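Household Textiles and Storage
Unit 4: Small Knitwear and Open Baskets
Course handout, Norðdahl Institute of Home Practice
Instructor: Marisol Abernathy

1. Purpose of the unit

Students learn to prepare small soft items for storage in an open basket. The unit is taught on Friday and carries 19 points toward the practical grade. Required reading is Vestergaard, Notes on the Linen Room, chapter 2.

2. Starting position

Set the basket lengthwise on the left half of the table. Place one item at a time beside it. Items are presented crumpled, and students should find the opening and the edge before any folding begins.
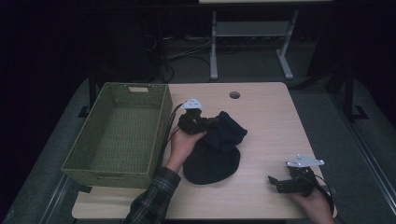
Should a knitted hat be folded or rolled before storage?
A single fold across the middle is preferred for this course. Rolling is permitted for thin knits, but a tight roll can stretch the band over a long period.

3. Procedure

Lay the item flat and smooth it from the center outward. Turn any cuff down to its full depth. Fold once, press lightly with the palm, and place the item in the basket with the fold facing up. Heavy pieces go at the bottom. Items that are damp are to be set aside on the drying rack and may not be stored the same day.

Each student completes 17 items within the 60-minute period. Speed is not graded. Refolding is allowed until the basket is handed in.

4. Clearing the work surface

Baskets are returned to the shelf when the exercise ends. Lint and thread ends are to be wiped from the tabletop along the grain with a dry cloth. Cleaning sprays are not used in this room.

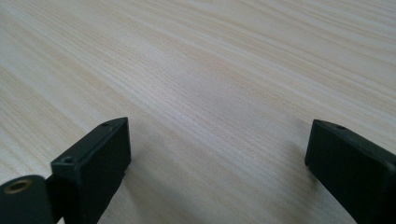 Figure 2. Tabletop with pale, straight grain.

5. Submission

Record sheets are due to Guðlaug Vestergaard before the March review. Late sheets lose two points.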